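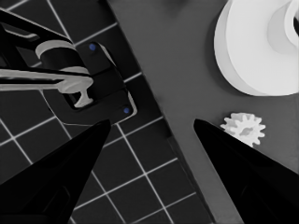 I have now paid for two months of Wunel, and I'd like it on record that I went in meaning to hate it.

Wunel, for those of you with healthier hobbies, is a subscription simulator for two-armed assembly work. You get a pair of virtual arms, a table, a pile of small white parts and a bill for $31 on the first of the month. It's made by Honix, who also sell real arms at prices I read aloud to my dog.

I signed up in February after Cadi Price, my former coworker at Cliddale, told me it would save me from buying hardware. She was right, in the sense that I've also been saved from buying groceries.

The starter kit is called Gears and Washers, and it does what it says. Gears, washers, a big disk that looks like a pulley. You write the routine, the arms carry it out, and you find out how little you understand about putting a cylinder over a hole.
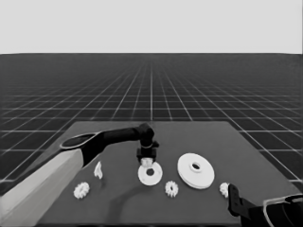
The alignment tools are the best thing in the package. You can nudge a grip by tiny amounts, rerun the same move 500 times overnight with the parts shuffled, and read a sensible report over breakfast. My first report was mostly the word "missed." The second one had more variety.

What I don't love: the manual. It has 5 pages on choosing a license and one paragraph on making the arms keep out of each other's way. Support did answer my email in 3 days -- very politely, with a link to the paragraph.

The finger cameras are an add-on, naturally. I held out for a week and then paid. Working from the wide view alone is like threading a needle from the porch, and once you've had the close view you won't go back. They should be in the base price and I suspect Honix knows it. 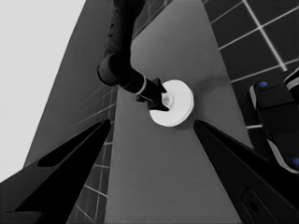 A white disk, from one of the add-on cameras.

The look of the thing is gray. Gray table, gray wall, black arms. If you want scenery, try a flight sim. I've grown fond of it, the way you do with a dentist's ceiling.

Would I recommend it? If you're handy with code and have patience to spare, yes, with the cameras. If you just want to watch robots do things, Phillips down the street has a robot mower that gets stuck under his hedge most Saturdays, and he doesn't charge.

I've renewed for another month. Cadi is not to be told.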